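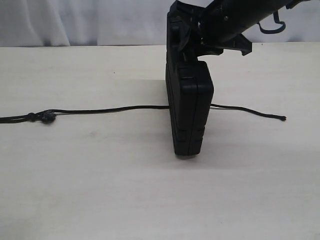 Case and Cord Sorter, part time
Brarkell Equipment Loans, Pritberg
Start: November

Brarkell lends out small gear to schools, wedding bands, church basements and anyone else who needs a measuring kit or a microphone for the weekend. Most of it goes out in a black case with a cord. Most of it comes back that way too, though the case that comes back doesn't always belong to the kit, and the cord can belong to just about anybody.

We need one person to deal with this.

Our shelves hold 2,183 items at last count, and the last count was in the spring, so bring an open mind. The great majority are black. The cases are black, the cords are black, and the former manager ordered black labels for them, printed in dark gray. We have since bought white ones. Putting them on is part of the job.

What you'd be doing

Mornings start at 8:30 at the returns table. You take a case out of the drop-off bin, set it on the table, open it, check what's inside against the list, wipe it down, close it and shelve it. If it won't close, something is in there the wrong way up. Please don't lean on it. We have a box of hinges from people who leaned on it.

Cords get their own pass. Each one is laid out full length on the table, checked for knots and worn ends, coiled over-under and tied with a strap. If you wrap cords around your elbow, we can still be friends, but you'll have to stop. Knots come out by hand. A frayed end goes in the repair tray with a note saying which kit it came from, and "unknown" is an acceptable note as long as it isn't every note. 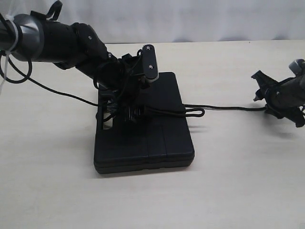
Case flat on the table, lid shut.

Cases get stored standing up, seam facing out, so the label can be read without pulling out the whole row. They will fall over if you put a cord underneath them. You'd think this wouldn't need to be written into a job ad.

Twice a week you'll also sit down with Bonsu, our inventory program. Bonsu was written by a nephew, is gray all over, and logs you out if you stop to think. You'll type in case numbers, cord lengths and condition. "Condition" takes one of four words, and "fine" isn't one of them. You'll get used to it or you'll learn to type fast.

What we're looking for

Somebody patient. You should be able to look at two nearly identical black boxes and care which is which. Good close-up eyesight helps, with or without glasses. You'll be on your feet for most of the shift and lifting up to 25 pounds now and then, mostly the Makex drawer units when they need moving to get at whatever rolled behind them.

No experience needed. If you've worked in a school AV closet, a theater, a library or a kitchen with too many lids, say so, we'll take it seriously. Speaking some Polish or Twi would be nice for gossip purposes only.

You won't be asked to fix anything electrical, talk to customers about late fees, or find the key to the cabinet in the back. We've made our peace with the cabinet.
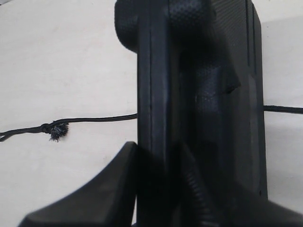
Jolanta Adamczyk, asked whether there was anything applicants ought to know, wrote back: Tell them about the cords. I came for the cases and I like the cases, they click shut and you're done. A cord is never done. My first week I coiled 200 of them and dreamed about it. Also tell them the radio only gets the one station, and that I have the stool by the window.

Hours and pay

Twenty hours a week, mornings, finishing at 12:30. Pay is $235 for a trial shift plus one paid training day, then $19.50 an hour once you're on the books. Paid breaks. Coffee is free and tastes like it. There is parking behind the building if you don't mind the pothole, and the number 2 bus stops across the road.

The stool by the window is taken.

How to apply

Send a short note to Obed Korletey at the front desk, or drop it off in person before noon. A resume is fine, but we'd sooner hear about a drawer, shelf, garage or glove box you have put in order, and how long it stayed that way. Half a page is plenty. Please put your phone number on it. Last time we had a lovely letter about a spice rack and no way of reaching its author.

If we like the note, we'll ask you in for an hour at the table. You'll get a mixed bin and a stack of labels, and Obed will pretend not to watch. Wear sleeves you can push up.

We'll keep the ad up until the job is filled. If you've borrowed from us and still have a case that isn't yours, you can bring that along as well, no questions asked.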